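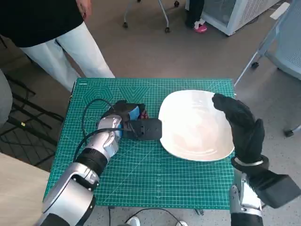 My neighbor told me over the fence that a snack after nine at night will wreck your sleep, and that she hadn't slept through once until she quit. She said it while I was holding a bag of pretzels, so I took it a little personally.

I've been a late eater all my life. My shift at the Hastville library ends at eight, the bus takes its time, and by the time I've got my shoes off it's nearly bedtime for sensible people. So dinner is small and then there's the second thing, the one I eat standing up (usually cheese, sometimes cereal, once a whole sleeve of crackers while reading the back of a rice bag).

After the fence talk I decided to test it on myself for 19 nights. No kitchen after nine. I wrote down when I went to bed and when I woke up, and I used the free Sundico sleep app, which wanted to know my mood every single morning - I mostly pressed "fine."

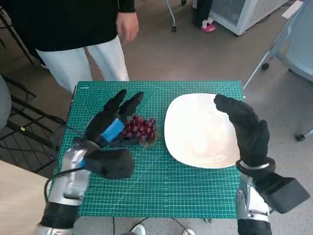
The first week was awful! I lay there thinking about toast. I woke up at four, hungry and cross, and on Sunday I gave up and had a banana in the dark. I did write it down, though. By the second week I'd moved my real meal to my break at work, soup from Văn across the street, a big bowl with extra noodles, and that changed things more than any rule did. I came home tired and not very hungry, and I slept.

Was it the clock or the soup? I truly don't know. My sister-in-law in Nirnden eats at ten every night and sleeps like a log, and my neighbor, who started all this, still wakes up at two when her cat wants out.

What I've kept is the soup. What I've dropped is the app, along with the little chart on the fridge. If I'm hungry at ten I have something plain and I sit down for it, with the TV off and a proper chair under me - and then I brush my teeth so I won't go back for more. It mostly works. The pretzels now live on the top shelf, and I need the step stool to get at them.

740 shares
2 comments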